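Codham Readers' Board > Historical fiction > The Brostodlow books, worth carrying on?

mossy_spine
20/02/2024
Finished book 2 last night. Gave up believing the wartime letters by page 628. Would a miller's daughter write like that in 1391 words a go, by candle? Does it get better?

Kudach7
No. Book three is the same letters again with a shipwreck.
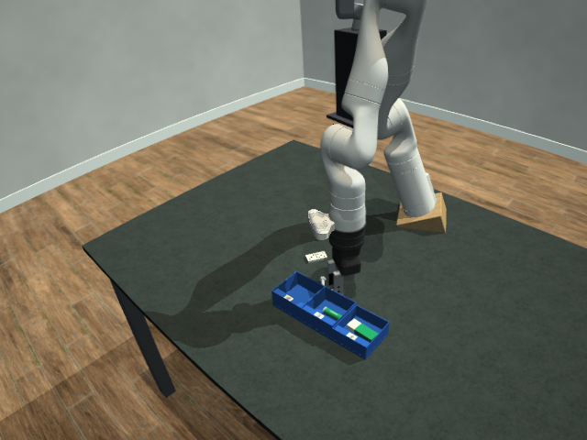 pagefoot
Disagree. The harbour chapters are the best thing Goh Press has put out, and the letters are meant to sound grand. She's copying her aunt.

mossy_spine
Where does it say that? I must have missed the aunt.

pagefoot
Chapter 7, the bit with the trunk.

Kudach7
Chapter 7 says the aunt couldn't spell. I've read it twice. And the blurb calls it "unforgettable", which I'd take with a bag of salt.

mossy_spine
Library copy for the next one, then. Not paying hardback price before the paperback in July.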